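Evening, March

I came to the workshop after work and Hậu was already there, with the soldering iron on and her coat still on also. The arm was standing on the white table as we left it. I had worried all day about the shoulder servo, so I first moved it by hand with the power off. It turned without the noise from last time, so the new screws are good.

We used the evening for the poses. I have decided to keep the poses in a plain text file, one line for one pose, because the program that Sơn wrote makes me confused when I am tired. He will not like it. The line for "above the counter" is now 1369 for the shoulder and 381 for the wrist. Before, I had 219 in the wrist by mistake, and the gripper looked at the ceiling. Hậu laughed very much.

Then the wires. They go in loops from the base to the wrist, and I am still not satisfied with them. When the arm goes far up, the red one becomes tight near the elbow. I asked on the Omerico forum and a man from there advised me to leave more length at each joint. I will buy 20 small clips tomorrow, if the shop near the station is open.

At half past eight we tried the long reach to the toy kitchen, to the place beside the grey pot in the sink. I wrote the numbers down immediately.
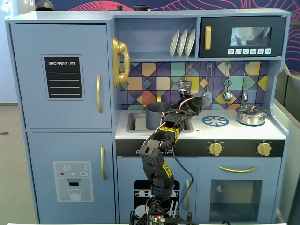
Photo: Hậu Tôn

The gripper is over the counter, just to the right of the pot, and this is the height I want to keep. From here the next pose should go down and to the left, to the handle. The other pot, the shiny one with the lid, must wait. I think the camera on the gripper will have trouble with so much reflection, but Hậu does not agree and we did not finish this discussion.

Sơn telephoned at nine to ask if we need the Stoica power supply back. I said yes, until the end of the month.

To do: clips, copy the file to the other computer, ask Sơn about the wrist limit.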